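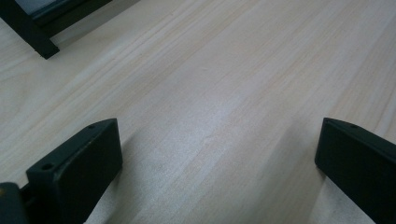 Billinton Introduces Floltow Low-Sheen Finish for Light Wood Tabletops

Two-part water-based coating is rated for daily cleaning in restaurants, schools and offices

Billinton, a maker of coatings for interior wood, today announced Floltow, a two-part clear finish for tabletops, counters and desks in pale woods. The product will ship to distributors in May in two sizes, a quart kit for repair work and a 19-liter pail for production shops.

Floltow is a water-based polyurethane with a separate hardener. The two parts are mixed before use and remain workable for 2 hours at room temperature. The finish can be sprayed, rolled or brushed. Two coats are enough for most furniture, with a third coat advised for bar tops and cafeteria tables.

Clear finishes often turn yellow with age, and the change is easiest to see on light wood. Floltow contains a light stabilizer that slows this process. In company tests, coated panels were kept under UV lamps for 628 hours and then compared with panels stored in the dark. The color shift stayed within the limit Billinton sets for its commercial line. Full test data is included in the technical sheet.

The finish was also checked for resistance to coffee, vinegar, cooking oil and common alcohol cleaners. Spills of each were left on test panels overnight and wiped off in the morning. Bleach cleaners were tested at normal dilution only - undiluted bleach is not approved for use on the coating.

Surface preparation

Bare wood should be sanded in the direction of the grain and cleared of dust with a vacuum and a damp cloth. Between coats, the surface should be sanded lightly with 400 grit paper. Previously oiled or waxed tops must be stripped first. Floltow may be applied over Zetix sanding sealer, also made by Billinton, but should not be applied over shellac.

Tabletops can be put into light use the day after the final coat. Full hardness takes one week, and hot dishes and desk pads should be kept off the surface until then.

Availability

Floltow will be sold in matte and satin. Nyamweya will handle distribution to furniture plants and millwork shops, and Billinton will continue to supply its retail dealers directly. Sample panels in maple, ash and birch can be ordered through either company.

About Billinton

Billinton makes clear coatings, sealers and cleaners for interior wood. Its products are used by furniture makers, cabinet shops and flooring contractors.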